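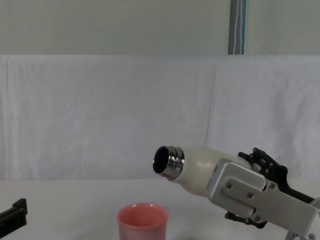
Nirkano opens its rooftop dome to the public

FOR RELEASE: April 2023

Hi everyone, Yao-tsung Chou here. I run the public nights at Nirkano, and I have news I've been sitting on since January: our dome is finished, the 25-inch telescope is in it, and you're all invited to come up and look through it!

If you've been to one of our parking lot nights, you know how it used to go. We'd set up on the asphalt, wait for the delivery trucks next door to switch off their lights, and try to find Saturn before the clouds did. I loved those nights (I still do, and we're keeping them for the summer). But the new telescope gathers so much more light that globular clusters break up into separate stars, right to the middle. The first time I looked at M13 through it I forgot there was a line behind me.

The mirror was ground by Dedov, a small shop that puts up with a lot of phone calls from me. Sovico built the dome and the motor that turns it, and they came back twice to quiet down a squeak that was driving me up the wall. 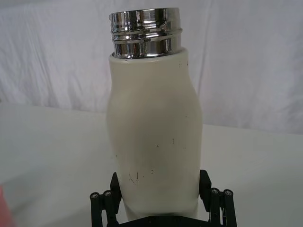

Public nights run Fridays and Saturdays, starting an hour after sunset. We can take 81 people a night, split into small groups, and each group gets the eyepiece for a good long while. Kids 6 and up are welcome on the ladder with a grown-up. Tickets are $5, and members get in free. If you can't do stairs, tell us when you book and we'll put the live view on the big screen in the Wan Room, with one of our guides there to answer questions.

Please dress warmer than you think you need to! The dome isn't heated, as warm air makes the stars look like they're boiling. Red flashlights are fine, white ones stay in your pocket, and phones too until you're back downstairs.

If it's cloudy we'll post a notice by 4 p.m. and move your ticket to any other night you like.

Reporters who'd like a daytime tour of the dome can ask for me at the front desk. I'm in most afternoons.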